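Online Review Checklist, Skiltham Parts Counter
Checked by: Tahira Warraich
Date: 7/19/22
Copy to: Mehwish Zaidi

1. Business name, address and phone match on every listing
Pass with comment. The Jereo directory still shows the old suite number. Correction sent, no reply yet.

2. Hours are current
Pass.

3. Listing photos belong to us and show what we sell
Pass. Both product photos are our own.
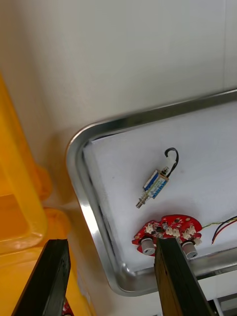 4. All reviews from the last quarter have been answered
Fail. Five are open, the oldest from April. Mehwish to answer those first. Keep replies short and do not argue about price.

5. No rewards offered for positive reviews
Fail. The counter card promised a discount for "a great review." Cards pulled during the check. The new wording asks for a review and offers nothing in return.

6. Customer details kept out of public replies
Pass with comment. One reply to a Marar customer gave the order number. Edited the same day.

7. Review request goes to every customer
Fail. The list had 754 names but 37 had been marked "skip" after a complaint. Marks removed. Everyone gets the same email.

8. Photos on the review request page load on a phone
Pass.
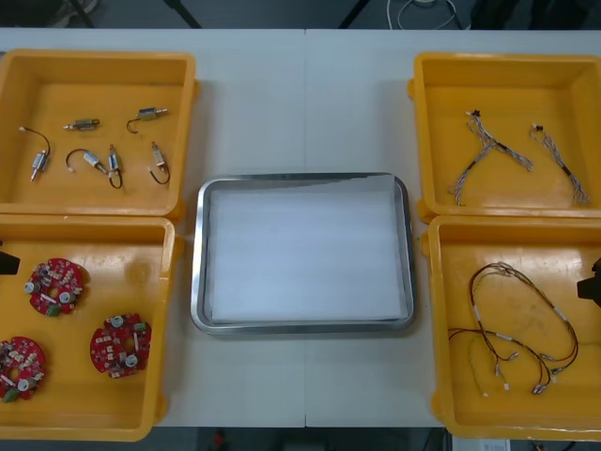 Solenoids in a yellow bin, with steel tray

9. Staff and family have not posted reviews
Not checked. Yousafzai branch to send its staff list before we can finish this one.

Open items: 1, 4, 9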